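Filed under: Bench Gear > Arms & Grippers > Checklists

Pre-Use Inspection Checklist: Pliltinex Two-Arm Towel Folding Kit (trial unit)

Site: Trarholm, back bench
Supplier: Enbridge
Checked against: Kinyua bench safety sheet, September issue
Status: passed with comments, of which there are plenty

The kit is on loan until we decide whether to pay for it. Mark each line OK, FIX or N/A. "Seems fine" was used four times on the last sheet and is no longer a grade.

1. POWER AND STOPS

1.1 Emergency stop reachable from the operator's stool. OK. Reachable from the stool, but only by someone with my arms. Move it left before anyone shorter takes a shift.

1.2 Stop holds both arms. OK. Tested at 9 a.m., before coffee, which the manual does not forbid.

1.3 Restart needs a deliberate button press. OK. It needs two, and the second one is in a menu called "Comfort."

1.4 Supply cord undamaged, strain relief seated. OK.

2. WORK SURFACE

2.1 Blue cover flat enough to work on. OK. Faint creases are allowed. The quick-start guide asks us to iron it. We read that part out loud and moved on.

2.2 No tools, cups or phones inside the reach of either arm. OK at time of check. Ask again after lunch.

2.3 Cover secured at the edges. FIX. It can be pulled by hand. Clips are listed in the box contents and were not in the box.
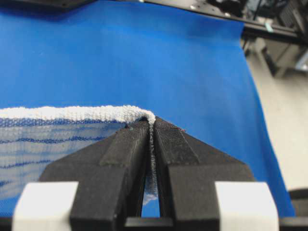
2.4 Spare cover on the shelf. N/A. Enbridge sells them separately, of course.

3. GRIPPERS

3.1 Fingertips clean, no lint packed into the texture. FIX. Dusty. Brush before each session and write it down. Terry is worse than the thin mesh cloths, and the mesh cloths are bad.

3.2 Fingers close evenly with no cloth between them. OK.

3.3 Pinch force at the default setting of 53. OK. The manual gives no unit. I have asked what it is 53 of and been thanked for my interest.

3.4 Pinch warning label on both arms. FIX. The label is supplied as a PDF.

3.5 Cables clear of the joints through full travel. OK, watch this one. They loop a good deal, and I would like one more tie on each side. Check with the power off, please, and with your own hands kept out of the loops when it goes back on.

4. TWO-ARM HOLD

4.1 Operator stands back before both arms take the corners. OK.

4.2 Towel held at both top corners, pulled straight, no jerk. OK. Best thing the kit does. Shallow rumples near the corners are within the supplier's limits, and within mine. 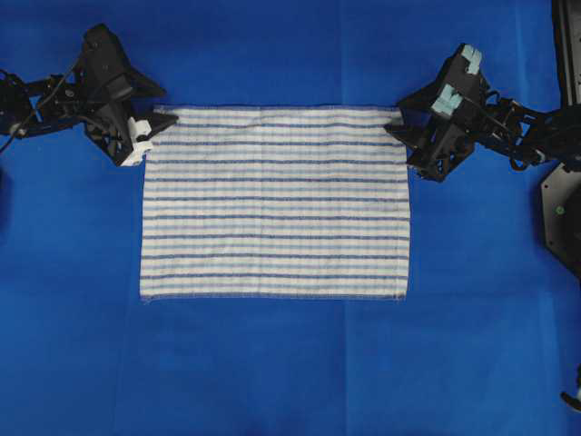
4.3 Arms release on command. OK. The release tone is cheerful and cannot be turned down.

4.4 Arms stay out of each other's way on the return move. OK at slow speed. At full speed I graded it from the doorway, so call it FIX until the Friday visit.

4.5 Cycle counter working. OK. It read 2,151 at the start of the check, on a unit sold to us as "lightly demonstrated."

5. FOLD AND FINISH

5.1 Fold setting matches the cloth in use. OK. Choose "Kitchen, small." The setting called "Kitchen" is for something the size of a bedspread.

5.2 Fingers open fully before the wrist lifts. OK.

5.3 Loose threads trimmed before the next cycle. FIX. Stop the arms first. Scissors live in the drawer and go back in the drawer.
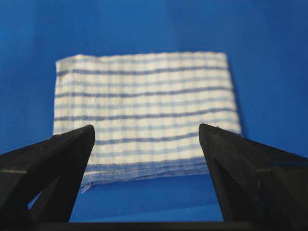 6. PAPERWORK

6.1 Manual at the bench. OK. All 200 pages, with the safety section starting after the warranty.

6.2 Service interval noted. OK. Due at 3,139 cycles, a number I would love to hear explained.

6.3 Training sheet signed by everyone who runs the kit. FIX. One signature so far, and it is mine.

Recommendation: keep the trial going at slow speed. No purchase order until 2.3, 3.4 and 4.4 are closed. Recheck the fingertips daily and send the missing clips request again, this time with the box contents page attached.

We use cookies to remember your settings and count visits. Accept all | Manage choices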